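Chapter 7
When the Fold Goes Wrong: Faults in Paper Handling

What you need before starting
Chapter 4 (grip force), Chapter 5 (camera placement), the first half of Chapter 6. Skip the second half of 6 if short on time — it comes back in Chapter 9.

Key terms for this chapter: double pick, creep, false flat, pinch zone, safe hold, restart state.

7.1 A fault on the Pickering cell

Start with the case. March, night shift, 2:40 a.m. A two-arm cell at the Pickering print finishing plant, sorting and flattening returned travel leaflets so they could be refolded and boxed. Arms by Hondetti. Control software from Corkari. Mixed stock, some glossy, some not, plenty of old creases.

Job 335 had been running since before midnight. No alarms. Then the left arm pressed down on a leaflet that was still half folded, the panel underneath slid, and the right arm came across to smooth a sheet that was no longer where the camera had last seen it. Paper bunched. The force reading on the right wrist climbed but stayed under its limit, so the cell kept going. It kept going for 61 cycles.

By then there was a wad of torn paper against the guard rail and the operator had opened the side gate to pull it out. The gate switch worked. The arms stopped. But the software treated the stop as a pause, and when the gate closed again the right arm finished the move it had started. The operator's sleeve was caught between the pad and the table. Bruised wrist, no break. It could easily of been worse.

Two faults, then. Keep them apart:

Fault A — the cell believed the paper was flat when it wasn't.
Fault B — the cell restarted with a half-finished move still in memory.

Fault A cost paper. Fault B hurt somebody. Most of this chapter is on B, but A comes first in time so we do A first.

7.2 False flat

A sheet is in false flat when it looks flat to the camera and isn't held flat on the table. Typical causes: a hidden fold, a second sheet underneath, a soft surface, static. Leaflets are bad for all four. Many panels, slick coating, pictures right up to the edge so the camera has trouble finding where one sheet stops and the next one starts.

People deal with this by touch. Spread the fingers, press, feel whether the thing slides. If it does, one hand holds and the other smooths. A rigid pad does not feel the slide unless somebody has told it what sliding looks like in the numbers. 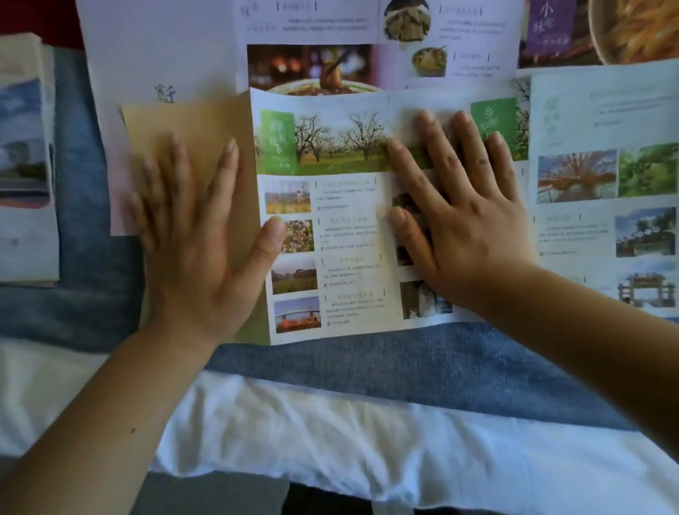 Figures 7.1 and 7.2. Flattening printed sheets by hand, both palms down, overlapping stock.
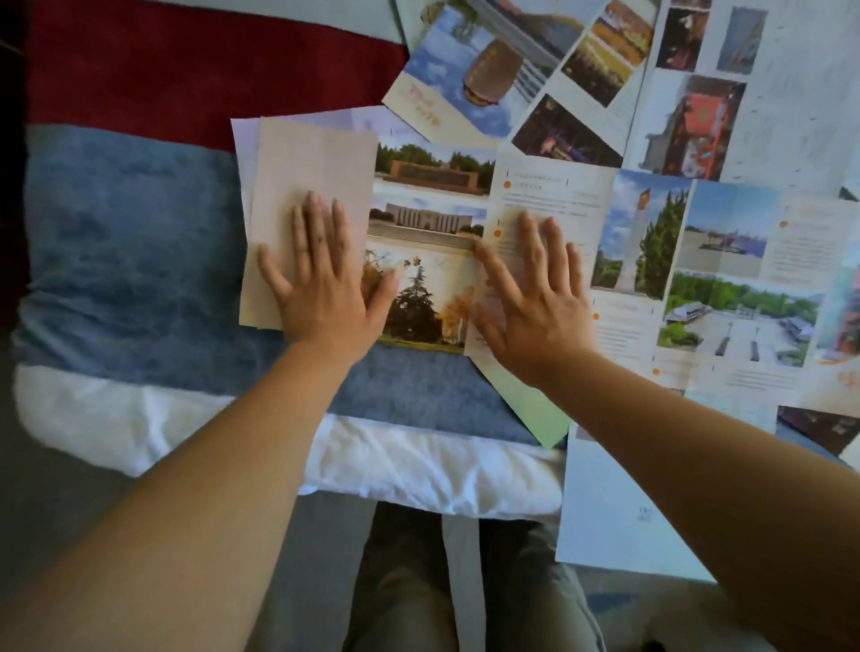
Hand work of this kind was the starting point for the press-and-hold routine at Pickering. The routine copied the position of the two palms and left out the small checks in between, and a commissioning engineer at Holilbridge later objected in writing that the copy had been called complete when it had only ever been tried on single sheets lying on a hard table, and that nobody had asked the night crew, who knew perfectly well the stacks crept. The same note asked for a slip test on every press, even at the price of a slower cycle. That request was turned down the first time. It was accepted after the injury.

The slip test is simple enough. Press. Push sideways a little, watch the force. If the force rises and holds, the sheet is gripped. If it rises and then drops, something moved. Stop, lift, look again.

Look again means a fresh picture. Do not reuse the last one. The Pickering cell was reusing its picture for up to four moves to save time, and that alone accounts for most of the 61 bad cycles.

7.3 Why the limit did not trip

The wrist limit was set at 115 newtons. A fair number for stopping the arm if it hits the table frame. Useless for paper, which crumples long before that. One limit was doing two jobs. Split them:

Crash limit — high, fast, cuts drive power.
Process limit — low, slower, calls a safe hold and a new picture.

Neither one takes the place of the guard. A process limit is not a safety function and must never be written up as one in the risk assessment. Students mix these up every year.

7.4 Restart state (first look)

When the gate opens, drive power goes off. Good. What is left in memory? On the Pickering cell: target position, speed, and a flag saying "move not done". Gate closes, power returns, flag is read, arm moves. There was no separate reset button outside the fence. There was a space for one on the panel drawing. It was never fitted.

Minimum rules, expanded in 7.6:

Closing a gate must not start motion.
Reset is a seperate, deliberate act, made from where the whole cell can be seen.
After reset, clear the unfinished move. Take a new picture. Begin from the home position at reduced speed.

The fault code shown at the time was 401, "cycle paused". The operator had seen it many times that month and read it as harmless. Wording matters here, and so does how often a code shows up — more on nuisance codes in 7.8.

Before going on to 7.5, draw the Pickering stop sequence as a timeline, from the gate opening to the second movement of the right arm. Mark where power was off, where memory was kept, and the first point at which a reset button would have changed the outcome. Keep the sketch, it is needed again for the wiring work in 7.6.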